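The second gripper costs more than the first

Planning a small automation cell around the parts that wear out

When Griderholm began pricing a robot cell for its returned-container line last spring, the arm took up most of the discussion and less than half of the eventual spend. The arm was the easy part. Three suppliers quoted for machines of similar reach and payload, and the quotes differed mainly in delivery time and in what each firm meant by training.

The gripper took longer. Griderholm sorts drinks containers that come back from canteens and vending sites, and the load varies by shift. Glass is uniform and heavy. Cans are uniform and light. Thin plastic bottles are neither, and a finger setting that holds a full one will fold an empty one. The tender, drawn up with the consultancy Brotetti, therefore asked bidders to quote the hand separately from the arm, with finger pads, mounting plate, cabling and spare fasteners each on their own line.

Two bidders declined to split the price. Donati did, and its quote was the longest of the set at 12 pages. It was also the only one to give a price for a complete second hand, boxed and tested, to sit on the shelf.

Natalina Negri prepared the budget and put the second hand in from the first draft. Her argument was about hours. A worn pad can be changed in minutes, but a bent finger link means removing the hand, stripping it and setting it up again on the bench. If the cell stands idle while that is done, the cost appears under production, where it is rarely traced back to the purchase. She set aside 2,600 euros for spares in the first year and asked for the sum to be kept apart from general maintenance.

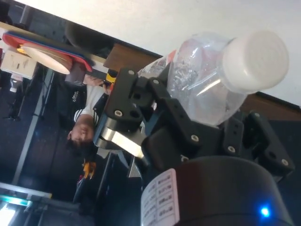

Negri said that crushed plastic should be the test piece in any trial, and that she would not sign for a hand tested only on new bottles straight from the carton. A supplier's demonstration tends to use whatever is cleanest. The buyer should bring a sack of real returns, agree the number of picks in writing and keep the log. Griderholm's acceptance run was 836 picks over two shifts, with every drop recorded by container type and cause.

Wrist cameras are the next item to settle. A camera fixed beside the fingers gives a close view of the object but has the hand in its field the whole time, and clear plastic shows whatever is behind it. A second, fixed camera over the table helps, at the price of another bracket, another cable run and another calibration to repeat whenever someone knocks it. Brotetti's advice was to budget for both and to buy the fixed one only after the trial. Griderholm followed it and ordered the second camera in March.

Software needs the same treatment as hardware. The Giment control package, chosen for the cell, is licensed per arm and renewed yearly, with the vision module charged on top. The renewal was missing from the first three drafts of the budget. Over five years it comes to more than the gripper, the spare and the pads together.

Floor work was underestimated too. The cell needed a level base, a new supply and an air line that was later left unused when the electric hand was chosen. Guarding was priced from a drawing and had to be altered once the pallet route was measured – a change that added 414 euros and a week's delay.

Staff time remains the hardest figure to pin down. Griderholm allowed one technician two days a week for the first quarter, and the allowance was used in full. Most of it went on grip settings for individual container types. Bidders described this as configuration and left it out of their prices.

For a plant of similar size, the order of work suggested by this project is plain enough. Collect samples of the worst material first. Choose the hand on those samples, then the arm to carry it, then the cameras. Ask for yearly charges on a separate sheet covering five years. Price the spare hand at the outset, while the supplier still wants the order.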